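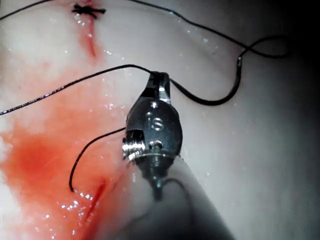

# 87歳の父が鼠径ヘルニアの手術を受けます。退院後の家の準備について

**カテゴリ:** 暮らし > 家族・介護 > 入院と退院
**投稿者:** Oana Iordache
**回答:** 3件 **状態:** 解決済み

87歳の父が来月、鼠径ヘルニアの手術を受けることになりました。数年前から右の足の付け根がふくらんでいて、横になれば引っ込むので様子を見ていたのですが、最近は夕方になると重い感じがするというので受診し、手術をすすめられました。お腹の手術は初めてです。

入院は短く、何もなければ手術の翌日か翌々日に退院と聞いています。病院の説明は手術と麻酔のことが中心で、家に帰ってからのことは「無理をしないで、重いものは持たないで」くらいしか頭に残っていません。説明の紙はもらったのですが、父が先に持って帰ってしまい、まだ見せてもらっていません。

父は一人暮らしで、家はClistitzの古い二階建てです。寝室は二階、トイレと浴室は一階にあります。階段は急で、手すりは片側だけです。寝ているのは床に敷いた布団で、ベッドは持っていません。私の家からは車で23分なので毎日行くことはできますが、仕事があるため、泊まれるのは退院した日とその次の晩だけになりそうです。

聞きたいのは次のことです。

- 寝る場所は一階に移したほうがいいか。移すなら布団のままでもいいか
- ベッドは買うべきか、借りるべきか
- 風呂はどうしているか
- 食事で気をつけること
- 一人にして大丈夫かどうかを、何を見て決めたらいいか

父は耳が少し遠く、電話にはあまり出ません。歩くのは普通に歩けます。認知症の診断は受けていません。薬は血圧の薬と、もう一つ血液をさらさらにする薬を飲んでいます(こちらは手術前にどうするか、病院で確認してもらうことになっています)。

よろしくお願いします。

---

## 回答1(質問者が選んだ回答)

**Lăcrămioara Nistor**

母が同じ手術を受けて、退院後は私の家で過ごしました。医療の仕事はしていないので、体のことは必ず病院に聞いてください。家の準備についてだけ、自分がやったことを書きます。

### 寝る場所

一階に移したほうがいいです。階段を上がれるかどうかの前に、夜中のトイレの問題があります。退院して最初の晩、母は何度もトイレに起きました。二階から急な階段を下りてトイレに行き、また上がるのを、寝ぼけた状態で繰り返させるのは怖いです。

布団かベッドかでいうと、ベッドです。寝ている姿勢から起き上がるときにお腹に力が入るので、床からだとかなりつらそうでした。母は横向きになって、足をベッドの外に下ろしてから、手で上半身を押し上げるようにして起きていました。看護師さんに教わったやり方だそうです。お父様にも入院中に一度やってもらって、家でもできそうか見ておくといいと思います。

ベッドは借りました。うちはWaltoleoというところで、背中の部分が上がる型を一か月です。配達と組み立てもしてくれますが、部屋は先に空けておかないといけません。私はたんすを動かすのが間に合わず、配達の人を玄関で待たせてしまいました。搬入経路の幅も聞かれるので、玄関と廊下と部屋の入口を測ってから電話したほうが早いです。古い家なら廊下の曲がり角も測ってください。

介護保険の認定を受けているなら、借りる費用が変わることがあります。ただ、認定の度合いによってはベッドが対象外です。うちは認定がなかったので全額自費でした。申請から結果が出るまでに時間がかかるので、来月の手術には間に合わないかもしれません。それでも地域の窓口に電話だけはしておくと、別の制度を教えてもらえることがあります。

### 傷と風呂

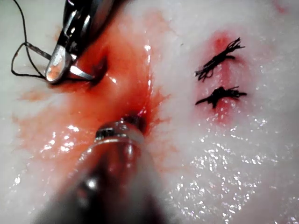
入浴の再開は病院によって言うことが違いました。母はシャワーは退院の日から可、湯船は次の外来で傷を見てもらってから、という指示でした。同じ手術でも、傷の閉じ方や貼ってあるものによって変わるようなので、次の三つは退院前に看護師さんに聞いて、その場で紙に書いてもらってください。

1. シャワーと湯船はそれぞれいつからか
2. 貼ってあるものは自分ではがすのか、外来ではがすのか
3. 糸は抜くのか、溶ける糸なのか

三つ目は私が聞き忘れて、外来まで母に「糸を抜くのは痛いのか」と毎日聞かれました。結局、溶ける糸で、抜くことはありませんでした。お父様がどちらかはわかりませんので、聞いてください。

浴室は椅子だけ買いました。脚の高さが変えられて、座面の広いものです。低い風呂椅子だと、しゃがむ形になって立つときに力が入ります。ひじ掛けはあったほうが楽ですが、浴室が狭いと邪魔になるので、これも寸法を測ってからにしてください。シャワーは夕方ではなく昼間に、私がいるときだけにしてもらいました。

### 食事

特別な食事制限は言われませんでした。便秘でいきむのがよくないと言われたので、水分と野菜を多めにして、病院から出た便をやわらかくする薬を飲んでいました。市販の便秘薬を足したくなるかもしれませんが、ほかの薬もあるようなので、薬剤師さんに聞いてからのほうがいいです。

うちで準備したのは、温めるだけのスープ、冷凍のうどん、おかゆのパック、ヨーグルト、バナナです。作り置きのおかずは大きな容器にまとめず、一回分ずつにしました。鍋いっぱいの煮物を火にかけて運ぶのは「重いものを持つ」に入ると思ったからです。やかんも小さいものに替えました。

米びつが床にあるお宅なら、台の上に出しておいてください。洗剤の詰め替えや猫砂なども同じです。床の低いところにある重いものを、父や母の世代は無意識に持ち上げます。うちは漬物の石でした。

### 一人にできるかどうか

私が見ていたのは、ベッドから一人で起きてトイレに行って戻れるか、薬を自分で間違えずに飲めるか、困ったときに電話をかけられるか、の三点です。お父様は電話にあまり出ないとのことなので、三つ目が気になりました。かかってきた電話に出ることと自分からかけることは別なので、退院前に一度、お父様のほうからかけてもらう練習をしてみてはどうでしょうか。うちは電話機の短縮ボタンに色のシールを貼って、赤が私、青が病院にしました。

泊まれるのが二晩なら、三日目からは朝と晩に寄るのがいいと思います。私の場合は朝7時と夜8時と決めていました。時間が決まっていると、母も起きて待っていてくれました。日中は近所の人に、雨戸が開いているかだけ見てもらいました。

### 病院にすぐ電話すること

母の退院のときにもらった紙には、熱が出たとき、傷が赤く腫れてきたときや膿のようなものが出たとき、出血が止まらないとき、痛みがどんどん強くなるとき、尿が出ないとき、吐いて水分がとれないとき、と書いてありました。夜間の番号も同じ紙にありました。お父様の病院の紙にも同じような欄があるはずなので、まずは紙を見せてもらってください。それを冷蔵庫に貼っておくのをおすすめします。

血液をさらさらにする薬を手術後いつから再開するかも、その紙に書いてあるか確認してください。書いてなければ電話で聞いたほうがいいです。自分の判断で止めたり始めたりしないように、お父様にも伝えておいてください。

> **Oana Iordache:** 詳しくありがとうございます。今日、廊下を測ってきました。曲がり角が思ったより狭く、借りる前に相談することにします。紙は父の新聞の束の中にありました。夜間の番号も載っていました。
>
> **Lăcrămioara Nistor:** 見つかってよかったです。分割して運べる型もあるので、角の寸法を伝えれば教えてくれると思います。
>
> **Oana Iordache:** 米びつも床にありました。

---

## 回答2

**Aurel Enache**

自分が手術を受けた側です。年齢はお父さんよりだいぶ下なので参考程度に。

ベッドは借りなくてもなんとかなりました。ソファで寝ました。ただ柔らかすぎて起きるときに苦労したので、硬めのマットレスを台に載せるほうがいいかもしれません。87歳なら素直にベッドがいいと思います。

困ったのは咳とくしゃみです。響きます。小さいクッションを手の届くところに置いて、咳が出そうになったらお腹に当てて押さえていました。車で帰るときもシートベルトの下に挟みました。タオルをたたんだものでもいいです。帰りの車は、段差をゆっくり越えてもらえるとだいぶ違います。

ズボンはゴムのゆるいもの。ベルトは当たるところがちょうど悪いので、しばらく使いませんでした。前開きのパジャマはよくすすめられますが、お腹の手術だと上は普通のでも着られます。それより下がゆるいことのほうが大事でした。靴下をはくのも最初はつらいので、かかとのあるスリッポンみたいな靴を用意しておくと外来に行くとき楽です。スリッパは転ぶので家の中でもやめたほうがいい。

痛み止めは「痛くなってから」だと効くまでが長かったです。自分は最初の数日は決められた時間に飲むように言われました。お父さんの薬がどういう飲み方なのかは聞いておいてください。我慢する世代なので、「痛いか」と聞いても「痛くない」と言うと思います。うちの父がそうです。歩き方を見たほうがわかります。

あと、車の運転はいつからいいのか。自分は聞き忘れて外来まで乗りませんでした。お父さんが乗る人なら聞いておいたほうがいいです。

> **Corina Sandu:** 横からすみません。夫が来週同じ手術なので、クッションの話が助かりました。傷のところが硬くなるとも聞いたのですが、どうでしたか。
>
> **Aurel Enache:** なりました。しこりみたいに触れて、外来で見せたら経過の範囲だと言われ、そのうち気にならなくなりました。大きくなったり熱を持ったりしたら別の話なので、外来で見せてください。
>
> **Corina Sandu:** ありがとうございます。そうします。
>
> **Oana Iordache:** 父はまだ軽トラックに乗っています。聞いてみます。スリッパも替えます。

---

## 回答3

**Ruairí Gilmartin**

二階に寝ても大丈夫です。祖父は退院した日から階段を上っていました。歩いたほうが回復も早いと聞きます。ベッドはお金がもったいないので、布団を二枚重ねればいいのではないでしょうか。

> **Lăcrămioara Nistor:** 歩くことはすすめられると思いますが、夜中の急な階段はまた別です。それと、布団を二枚重ねても床から起き上がることには変わりないです。
>
> **Ruairí Gilmartin:** 祖父の家は手すりが両側にありました。片側だけというのを読み落としていました。昼間は歩いて、夜は一階で寝るのがよさそうですね。
>
> **Oana Iordache:** ありがとうございます。手すりは前からもう片側にも付けたかったので、これを機に見積もりを頼むことにしました。手術には間に合わないそうなので、当分は一階で寝てもらいます。

---

### 質問者からの追記

回答をくださった皆さん、ありがとうございました。手術の前に決めたことを書いておきます。

- 寝る場所は一階の六畳間。仏壇の前の座卓を片づけて、ベッドを入れる
- ベッドはWaltoleoで分割して運べる型を一か月借りる。入院する前の月曜日に配達
- 風呂は病院の指示が出るまで入らない。シャワー用の椅子は購入済み
- 米びつ、灯油の缶、植木鉢は父の手の届かないところへ移動
- 一晩目と二晩目は私が泊まる。三日目からは朝と晩に寄る
- 電話は短縮ボタンにシールを貼り、父からかける練習をした

父はベッドを入れることに反対していましたが、一か月で返すと言ったら納得しました。座卓をどこに置くかでまだもめています。

運転については外来の電話で聞いたところ、術後の診察で先生に確認してからにしてください、とのことでした。軽トラックの鍵は私が預かることにしました。薬の再開日は退院のときに書面でもらえるそうです。

昼間の見守りをどうするかがまだ決まっていません。配食サービスの人が声をかけてくれるところがあるらしいので、それは別の質問で聞くかもしれません。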